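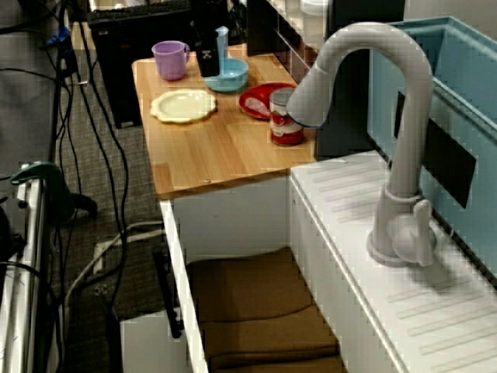
Unit 6: Evaluating a packaged manipulation kit

Course notes, R. Lagman. Revised 14 Dec 2019.

Read this before the lab. The unit covers one product, the Bimness tabletop arm kit sold by Bukier, and how to judge whether a kit like it is worth buying for a small teaching lab. Bring your notes from Unit 5 on grasp types.

6.1 What is in the kit

The kit ships with one arm, a two-finger gripper, a clamp mount, a power supply and a license for the Lullex control software. The base price does not cover objects or furniture. Most buyers use a toy kitchen, which is cheap and gives the arm a counter, a sink and dishes at a scale it can reach. Ours has a wooden countertop with a white sink unit beside it and a tall gray faucet that curves over toward the counter.

6.2 Why the faucet matters

The seller's demo runs on a bare table. A bare table hides problems with path planning. With a gooseneck faucet over the work area, the arm has to go around or under it to reach anything set below the spout, such as a can at the front edge of the counter. Check whether the planner treats the faucet as an obstacle or whether you have to enter it by hand. In Lullex you enter it by hand.

6.3 Object set

Pick objects that ask for different grasps. A cup with a handle can be taken by the handle or the rim. A plate lying flat is hard for two fingers, and a scalloped edge changes where they make contact. Bowls can be pinched at the rim. A can is the easy case and should be used as the baseline.

6.4 Test plan

Each group runs 24 trials per object. Record the start position, grasp type, result and any contact with the faucet. A trial counts as a success only if the object is released upright in the target area — a drop into the sink is a failure even when the target is the sink.

Last July's section logged 700 trials in all. Of these, 47 were thrown out for missing start positions. Fill in the form as you go.

6.5 Cost

Bukier lists the kit at $1,000 with the teaching discount. Add the furniture, the objects and a spare set of finger pads. Rocha sells pads that fit the same gripper, but they are thicker, and the closing width must be reset after fitting them.

6.6 Reading and hand-in

Read Mangubat's handout on grasp failure, sections 1 and 2. Hand in the trial sheet and a one-page review of the kit. The review should say who the kit suits and name one thing you would change. Questions about the software go to Ariel Mangubat during lab hours.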